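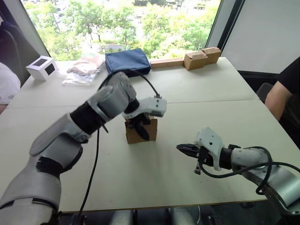
Left arm in the box, right arm parked with its fingers open. Shared shop, two tables end to end.

Thread on the two-arm build at the Stutgate shop. Mostly notes for whoever picks up the config after me.

Both arms run off one controller box. The software is Rosser, a small scheduler I started in May. It hands out time slots to each arm and refuses any move that would put both grippers in the same block of space. 1,854 lines so far, a third of them error handling.

The test task is dull on purpose. Left arm reaches into a small cardboard box, closes, lifts, hands over to the right arm. Right arm sets the part down on its own side. Repeat until something faults.

Most common fault: fingers catching the box flap on the way in. Cardboard flexes, so the contact force climbs slowly and the threshold trips late. I lowered the threshold and got false stops from cable drag instead.

About that cable. It leaves the wrist joint, arcs over and plugs into the side of the gripper head. If the wrist rotates past 65 degrees the arc pulls tight and the force reading drifts. Soft limit is now set below that. A shorter cable made it worse.

The table seam matters more than I expected. Calibrating on one table and working on the other gave a 2 mm height error at the handover point. I now touch off on both sides of the seam and fit a plane to each. Clamping the tables together helped, but somebody always needs the clamps.

Gripper fingers are black prints on the Vorance pattern, scaled up slightly in width. Tip wear shows up as a slow shift in the closed position. I log it at the start of every run and swap the pair when it passes the limit in the config file.

Longest run without a stop is 8 hours. The one after it quit in the first few minutes on a dropped packet. Retry logic was there but never called from the handover state. Fixed in the current branch.

Still open: handover when the part is held off center. The right arm assumes the nominal grasp and closes on air. Next attempt is a slow close with a second try offset by one finger width.

Config and wiring notes are in the Trelitbridge folder on the shop drive. Read the wiring notes first. The connector labels on the right arm are swapped.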